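# Gripper Trials: Questions We Keep Getting

Last updated 1/22/24

We've been comparing grippers for picking plain blocks out of a bin, and the mail has been piling up ever since Faisal posted the first results. Keep it coming! These are the questions that show up most, with answers from whoever on the team knows the subject best.

### Which grippers are you comparing?

Two parallel-jaw grippers, which we call the Giseo and the Cima after the projects that paid for them. The Giseo has longer, narrower fingers and the Cima has a wider stroke. We tried a suction head for a while in November (it was great fun and very loud) and may go back to it once we have a better pump.

### Why blocks? Aren't they too easy?

We thought so too! Then a block ended up flat against a wall of the bin and we spent most of a morning on it. A rectangular block gives you a wide face, a narrow face and the ends, and a gripper that loves one of those can be hopeless at another. You also know the right answer in advance, so when a pick goes wrong you can work out whether to blame the vision, the motion or the fingers.

### How many picks do you run?

The plan is 1,000 per gripper. The Giseo is finished and the Cima has done 600, so please don't read too much into the side-by-side numbers yet. Before any of that we ran roughly 2,000 warm-up picks that we don't count, mostly to settle on an approach height and a closing speed we could live with.

### How do you lay out the bin?

Usmall changes matter, so we keep a set of layouts and give both grippers the same ones. Some have lots of open floor. Others put blocks side by side at slightly different angles, or park one close to a wall so the fingers have to come down in a tight gap. Those are the ones I look forward to. Clamp your bin, by the way. A bin that creeps a little with each bump will ruin your comparison slowly enough that you won't notice for hours.
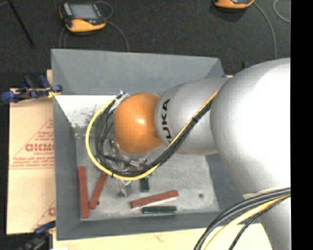
*Red and green blocks in the gray bin, with the gripper over them and its cables looped around the wrist.*

### Do you really need that much slack in the cables?

Yes, you need some, and finding the right amount took us longer than picking the gripper. Too little and the wrist pulls against the bundle when it turns. Too much and the loop sags toward the blocks. Ghada's method is simple: jog the wrist to both ends of the range you plan to use, watch the loop the whole way, and only then tighten the ties. Do it again after every gripper swap, even if the new one looks the same size.

### Where do you put the camera?

Fixed, looking down into the bin. We tested a wrist mount as well and liked the close-up views, but the arm had to stop for each look and our cycle got noticeably longer. The price of a fixed camera is that the arm and its cables get in the way of the blocks during a pick, so we take our picture with the arm parked clear.

### Does glare cause trouble?

It sure does. Bright patches on a bin wall can swallow an edge, and metal parts on the arm throw light around too. Usha got the biggest improvement by moving one lamp and lowering the exposure. She also tried matte tape, which worked nicely until the fingers started peeling it.

### What counts as a successful pick?

The block has to leave the bin, stay in the fingers through a short move, and come down on the target without dropping. A second try is allowed but gets its own column in the log. We used to lump first and second tries together, and it made both grippers look better than they were.

### So which one is winning?

On crowded layouts I like the Giseo, whose slim fingers get into gaps very well. On open floor the Cima is more forgiving when the vision is off by a bit. Reginald prefers the Cima for everything and will tell you so at length. Ask us again when both sets are complete!

### Can I run this with a smaller arm?

Please do! Check the payload with the gripper, bracket and cables all included, then start slow with one block in the middle of the bin. Add a second block when the first is boring. Work up to the walls and corners last.

### Can I send you my results?

We'd love that. Send your log, a note on finger shape and pad material, and the layouts you used, to Aishwarya Thevar. Failed picks are especially welcome, and a line on what you think went wrong helps a lot.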